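Section 3. First pick setup – Tellimness tabletop arm kit

Before you start. Arm bolted down, controller on, e-stop within reach. If the base is not bolted yet go back to Section 2. Don't skip it.

You need:
Gripper with its two fingers fitted
Hex key from the small bag
Tabletop set (lidded container, open bin, plate, play food, drawer unit)
Kit code from the card, starts with 393

3.1 Power and home

1. Turn the key switch to ON. Wait for the joint light. Blue = ready.
2. Any other color – stop, power off, count to ten, try again. Still wrong, see Faults.
3. Press HOME. Arm lifts first, then swings. Keep hands and coffee off the table.
4. Check the cable at the base. Should have slack the whole way round. If it pulls tight, stop and re-route.

CAUTION: The arm does not know you are there. Nobody leans over the table while HOME is running.

3.2 Gripper check

1. Open the Gripper tab. Tap OPEN, then CLOSE. Both fingers should move together.
2. One finger lagging? Linkage screw is loose. Quarter turn with the hex key, no more.
3. Set force to LOW for the foam and the play food. MEDIUM for the lidded container.

NOTE: Kits shipped before May have the old finger pads. They work but slip on smooth lids. Ask Prodwood for the new ones, part 1827.

3.3 Teach the first pick

1. Pull the drawer out by hand. Leave it open.
2. Set out the other items with space between them so the fingers can get down.
3. Hold the FREE button and guide the arm over the container. Fingers pointing straight down, one each side of the lid.
4. Release FREE. Tap SAVE POINT. Name it somthing you will remember.
5. Lower in small steps. Stop when the fingers are level with the lid, not below.
6. Tap CLOSE, then LIFT. Run it at slow speed untill you trust it.

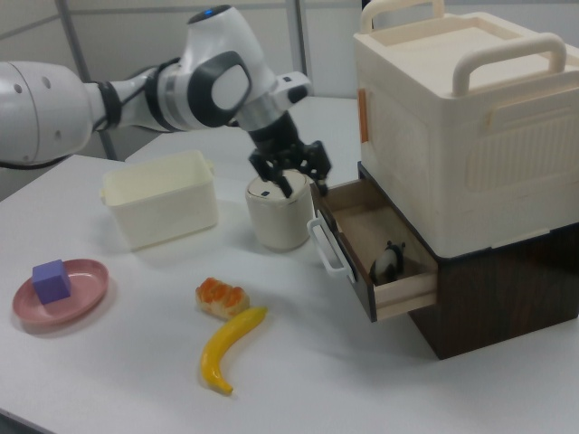
Text and setup: Yaowalak Wattanapong
Checked by: Alfredo Cabrera, Gedcombe
Updated September 15, 2024

Over the lid is the pose you want at step 5. Fingers down, wrist above, arm passing over the bin.

3.4 If the pick misses

Lid tips – fingers are off center. Re-teach the point.
Arm stops short – reach limit. Move the item closer to the base, save again.
Cube gets squashed – force too high, go back to LOW.
Hits the drawer – add a LIFT point before the move. Always lift before you go sideways.

NOTE: Moved the table or the drawer unit? All saved points are off. Teach them again.

Next: Section 4, putting items in the drawer.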